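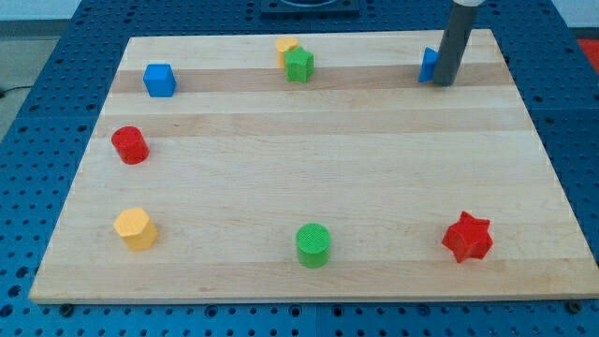 Section 3. Preparing and Oiling a Wooden Board

3.1 Before you start

This section explains how to put the first oil on a new board, and how to renew the oil on a board that is already in use. It is valid for all boards glued from strips, also when the strips have different tones. For boards with a painted edge, please read Section 5 first.

You will need:
Bramley board oil, one small bottle
Sandpaper, fine
Two cotton cloths without loose threads
A bowl of warm water
Rubber gloves

Note: Different strips drink the oil at different speed. A darker strip may look finished while the pale one beside it still looks dull. This is normal and becomes more equal after the second coat.

3.2 Cleaning

1. Take everything off the board and wipe away the dust with a dry cloth.
2. Wet the second cloth in the warm water, wring it well, and wipe both faces and all four edges.
3. Stand the board on its long edge and let it dry overnight. Do not put it near a heater.

CAUTION: Never leave the board lying in water and never wash it in a dishwasher. The glue lines can open, and this damage is not covered by the Gillstead guarantee.

3.3 Sanding

4. When the board is fully dry, feel the surface with your palm. The water has raised small fibers and it will be a little rough.
5. Sand always along the grain, with light pressure. Wrap the paper around a flat block.
6. Sand the edges with 2 or 3 strokes only. If you do more, the corners become round.
7. Remove the dust with a dry cloth.

3.4 Oiling

8. Put on the gloves. Pour a small amount of oil in the middle of the board and spread it to the sides with the cloth.
9. Wait until the surface does not take more oil, then wipe off what remains. Oil which is left standing will become sticky.
10. Turn the board and repeat on the other face. Do both faces on the same day, otherwise the board can bend.
11. Let it rest until the next morning and give the second coat in the same way.

WARNING: Cloths with oil in them can heat up and catch fire by themselves. Spread them flat outdoors to dry, away from anything that can burn, or keep them under water in a closed metal can.

3.5 Renewing the oil

In a heated room the air is very dry in winter, so we recommend one extra coat in February. Steps 1 to 3 and 8 to 10 are enough for this. Sanding is necessary only if the surface feels rough.

If white rings stay after the oil, see Table 4, "Stains." Replacement oil has the order number 461, and the sandpaper set has the number 159. Both can be ordered from Lestimton.

Text of this section: Naheed Baloch. Checked by Yasir Hayat.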